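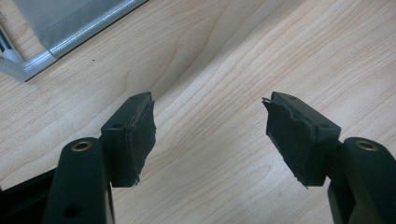
Skemadbridge furniture open day, notes from 12/30/25

Quick writeup before I lose the handouts. Went over to Skemadbridge for the Vimine open day, got there late (parking), missed the coffee and most of the welcome talk. Caught up with the group in the finishing room.

Tabletops

Best part of the visit for me. Pale wood, honey color in places, and the grain does that cathedral thing, tight darker arcs bending around, then it straightens out into even lines toward one side. Smooth finish with just a little gloss. Not the thick bar-top shine, thank goodness. One tiny black speck in the grain on an otherwise clean top. I would keep it. The lady next to me would not.

Esmaeil Rashti did the talking in here. He picks which boards go in the middle of a top and which go to the outside, and says he changes his mind a lot. Asked him about coffee rings. Wipe it up, he said. OK then.

Prices: $635 for the smaller dining top, no legs. Legs are extra and come from Wida, 4 styles. Did not get the price on the big one, somebody was standing in front of the card the whole time.

Panels

Flat gray panel, a bit like fabric to look at, in a shiny silver frame with rounded molding and a chunkier squared corner. Nice next to the pale wood. I wanted to ask about sizes and then we got moved along.

Sanding room

Loud. Ear plugs from a bucket by the door. 10 minutes in there was plenty. They run the tops thru in batches and then go over the edges by hand, which is slow, and explains the wait. Orders placed now ship in June.

Bagheri showroom

Across the yard, same ticket. Mostly chairs. Number 61 on the floor plan is a low bench I liked a lot, no tag on it, left my email at teh desk.

Practical stuff

Wear closed shoes, they do check. Bathrooms are in the showroom only. Bring a tape measure, I had to borrow one. Offcuts bin by the exit, cash only, got two nice peices for shelves.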